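How to Oil a Wooden Table Top

Posted by Ramesh Rana
21 November 2024

An oiled table needs a fresh coat when water stops beading on it and starts leaving dark rings. On a table that gets used every day, that can be once or twice a year. The work itself is short. Most of the time goes to waiting between coats.

What you need

Pladico hardwax oil or any similar food-safe oil
Sandpaper in 180 and 240 grit
A sanding block
Lint-free cotton rags
A vacuum with a brush head
Masking tape for the legs

Check the old finish first

Put a few drops of water on the table in two or three spots and leave them for 5 minutes. If the wood darkens, the old oil is worn and new oil will soak in. If the drops sit there unchanged, the table may be varnished, and oil will stay on top and turn sticky. Varnish has to be sanded off completely before you can use any of the steps on this page.

Clean and sand

Wash the top with a damp cloth and a little dish soap, then let it dry overnight. Sand with the 180 grit, always along the grain, using light pressure. Old rings usually come out at this stage. Black marks from metal cans go deeper and may need a wood bleach. Finish with the 240 grit and vacuum the dust, including the gaps between boards.

Go easy near the edges. It is quick to round over a corner by accident, and on veneer it is quick to go straight through. My own table is a solid oak one from Novwood and has been sanded four times, but I would not try that on anything veneered. 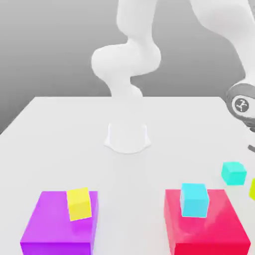
Do I have to oil the underside too?

A thin coat underneath helps keep a solid top flat, as both faces then take up moisture at a similar rate. One coat is enough there, and it doesn't need to look good.

Apply the oil

Stir the can, don't shake it. Pour a small amount on a rag and work it in, first in circles and then along the grain. Cover a third of the table at a time. Leave it for 30 minutes, then wipe off everything that hasn't soaked in. Use a clean rag and wipe harder than you think you should - leftover oil is the usual cause of a tacky table.

Let the first coat dry overnight and put on a second the same way. Two coats will do for a top-up. Bare wood may take a third.

Rags soaked in oil can heat up and catch fire on their own. Lay them flat outdoors to dry, or put them in a metal can filled with water and close the lid.

Before you use it

Light use is fine after 2 days. Keep hot dishes and wet glasses off it for a week, and don't put a tablecloth on until the smell of oil is gone.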